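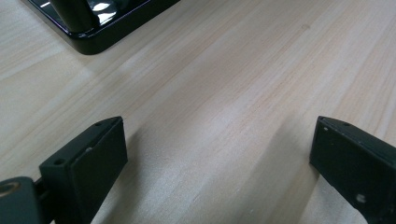
Thread on how a gripper I am responsible for spent most of a work shift holding nothing, very carefully, and reporting success each time.

Background for anyone new here. I look after the hand-held grippers at Preko. Two fingers, a linkage, a trigger, a small controller that logs how far apart the fingers are. People use them to pick things up, we keep the logs, and a robot arm gets to learn from the logs later.

Or it learns from whatever is in the logs. You can see where this is going.

30 November 2020, mid-morning. The controller starts saying "object held" at the end of every close. Great. Best success rate we've ever had. I put it in the weekly summary. I used the word "encouraging."

The success rate was 100 percent. I have worked with grippers for years and I saw 100 percent and thought, well, good for us.

What the controller does, in plain words: you squeeze, the fingers come together, and if they stop before they reach fully closed, it figures something must be in the way. Something in the way = object. That is the entire theory of objects at our company.

So if the fingers stop early for any other reason, congratulations, you are holding an object. The object is friction.

First suspect was the pads. The Kandus pads are a bit thicker than the old ones and somebody (me) had swapped them in without redoing the zero. Redid the zero. Problem went away for 14 closes. I wrote "fixed" in the log and went to get a sandwich.

Came back from the sandwich. Not fixed.

Second suspect was the position sensor, because it's always fun to blame the sensor. Replaced it. The new one agreed with the old one to a degree I found personally insulting.

Third suspect was software. I asked for help in the software channel and was asked whether I had tried redoing the zero.

By this point I was sitting at a bare table opening and closing the thing by hand with the log scrolling next to me. Open, close, object held. Open, close, object held. If you walked past you would have seen a grown adult losing an argument with two pieces of plastic.

What finally gave it away was the sound. A good close is quiet until the pads touch. This one had a tiny creak just before the end, like a cupboard in a house you're thinking of not buying.

Took the linkage apart. One of the pivots was binding in the last bit of travel. Fine when wide open, fine through the middle, then it would grab just short of closed and sit there looking pleased with itself.

Cause: I had overtightened it when I put the new pads on. So the pads were innocent but the guy who fitted the pads was not.

Backed the screw off, put a drop of thread lock on it, and the creak was gone. It now closes on nothing and says so. I have never been so happy to read "no object."

Then the unpleasant part. We went back through the recordings to see how far this had spread. 1174 closes logged as successful grasps over that stretch. A lot of them were real. A lot of them were me and friction.

No shortcut for sorting them either. The finger gap looks the same for a stuck pivot as it does for something thin, and we'd been picking up thin things, of course, because it was that kind of week.

We ended up dropping the whole stretch. There was a brief campaign to save the "obviously good" ones, and I was in favor of it until I tried to label 50 of them and disagreed with myself on 8.

Safety note, and I'm serious about this one. The stuck pivot also hid the opposite problem. With that much drag in the joint, the arm version of this gripper would push harder to finish the close, then let go all at once when the pivot freed up. If your finger is in there at the time, that's a bad afternoon.

No one got pinched. That was luck, and I don't like writing "luck" in a report, so I spent a while looking for another word and then wrote "luck."

What we changed: every session now starts with a few closes on empty air. If the controller says "object held," you stop and call me. It takes less time than the sandwich.

Also, any rate of 100 percent now turns the dashboard yellow. The folks over at Sikora do this already and were very polite about how long it took us to think of it.

Also also, the linkage screws have a torque spec now. They had one before. It was in the Fimwood manual, on the page after the one I stopped reading.

Someone asked if the arm ever trained on the bad data. Yes, for one overnight run. In the morning it reached out over an empty table, closed its fingers most of the way, lifted, carried nothing across to the bin and set it down very gently.

Best placement accuracy we'd seen since March.

Will post the little zero-check script once I've taken my comments out of it. Some of them are about the sensor and I owe it an apology.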